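August
By Dale Bélanger

Label templates: what changed in the Tritari set

The Tritari label set has been updated, and the new files are in the shared downloads folder. If you use the old jar and bottle templates, please switch over before you send anything else to print. The old ones still open, but the bleed was wrong on the two narrow sizes and a few people had text trimmed at the left side.

There are now 6 templates in the set. The jar lid, the wraparound and the neck tag are the ones most of you will want. Each comes as a layered file with the artwork on a locked layer and a separate layer for the cut line. Leave the cut line where it is and turn it off before you export. Last month the printer got several files with the line still showing, and it printed.

Fonts are the other change. Roduvetti has replaced Ambrosio for headings across the set. Ambrosio looked fine large, but the thin strokes filled in on uncoated stock at small sizes. If your product name is long, drop the tracking a little before you drop the point size. Body text stays the same.

Color is set up for print from the start, so please don't convert the file to RGB and back again. The dark green shifts when you do that. If you need a version for your website, export a copy and leave the original alone.

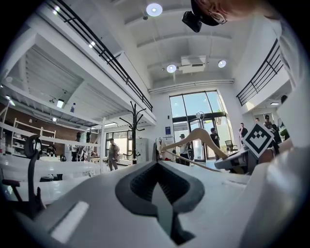
For swing tags, the hole is now 5 mm across and sits further from the top. Keep logos and prices clear of it. Tags going out with a cord need the larger size, and that one has a rounded corner option on its own layer.

The minimum order at the Plitivthorpe print shop is still 100 per design. You can mix two designs on one sheet if they are the same size and stock, but they have to be sent as one file. Proofs are ready for pickup on Saturday morning. Check the spelling and the barcode on the paper proof, even if you already checked them on screen.

Send template problems to me with the file name and the size you were using.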